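Automation in Everyday Spaces: Site Visit Report
Group 3: Saskia Pirihi, Cheuk-hei Tu, Mawuli Eshun
Course instructor: Philomena Acheampong

Background

Our group went to the September open day at Nonudero, a small company in Pendurthorpe that builds software for robots meant to work in offices and homes. The flyer promised "a helper for any room." We picked the visit because two of us doubted that line, and Cheuk-hei, who didn't, agreed to write down whatever went well. There were 32 visitors, mostly students, split into groups by the color of their name stickers.

The talk

Theophilus Dramani gave the opening talk. He said the system, called Lenix, had been trained on 1,000 practice runs of picking things up and putting them down. Saskia asked how many different objects that covered and was told the list was "growing." Mawuli asked how many of the runs had failed. Mr. Dramani said he would have to check and took down our email address. We have not heard back yet.

The slides compared Lenix to an older in-house system, Amegashie, and the bars for Lenix were always taller. The charts had no numbers on the side, so we could not copy them into this report.

The tabletop demonstration

We had expected a workshop. The demonstration room was more like a spare office, with white walls, a wood floor and a white desk against the wall. The task was to handle a drink bottle on the desk. We were allowed to stand close, and Mawuli timed the turns on his phone. 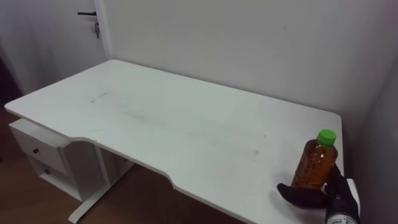 What we noticed

The bottle had a bright green cap and was almost full, so there was real weight in it. The padded finger curved around the lower part, and Cheuk-hei thinks a soft finger is a good choice for plastic. We agree with him on that.

Our doubts are about everything else. There was nothing on the desktop except the bottle. None of our own desks look like that — Saskia's has a lamp, two mugs and a charger on it before she even sits down. A white top also makes a green cap easy to pick out, and we would have liked to see a clear bottle or a white cup. We asked to add a notebook and a pen to the desk and were told the schedule was too tight.

The longest turn Mawuli timed took 54 seconds. The staff called this "safe speed." When we asked what the normal speed was, we got two different answers from two people.

What we would ask next time

We would want the failure count in writing before the visit. We would also bring our own objects and ask ahead of time if they can be used. Ms. Acheampong suggested we compare this with a person doing the same task with one hand, and Saskia is setting that up for the second half of the project.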